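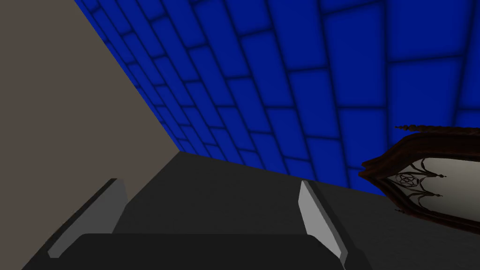
Pevotine Regatta Tracks

Version 3, released 2019-11-30

This dataset keeps the position tracks of yachts that sailed the Pevotine offshore race, from the start at Udier harbor to the finish line off Hegarty Point. It has 860 tracks in 15 folders, one folder for each edition of the race.

Every track is a CSV file with four columns: time in UTC, latitude, longitude and speed over ground in knots. Boats that retired are included — their last row is the last position we received, and the status file says "RET".

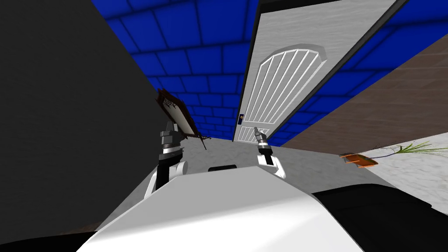 Wind data is not part of the release. If you need it, please join the tracks with your own weather source by time and position.

Known problems

Sail number 2042 was used by two different boats. Please use the boat_id field to separate them. In the oldest folder the clock is local time, and we did not correct it yet.

License

Free for research and for club use. Please cite as "Gurkovora, Pevotine Regatta Tracks, version 3". Corrections from crews are welcome, best with the original GPS log attached.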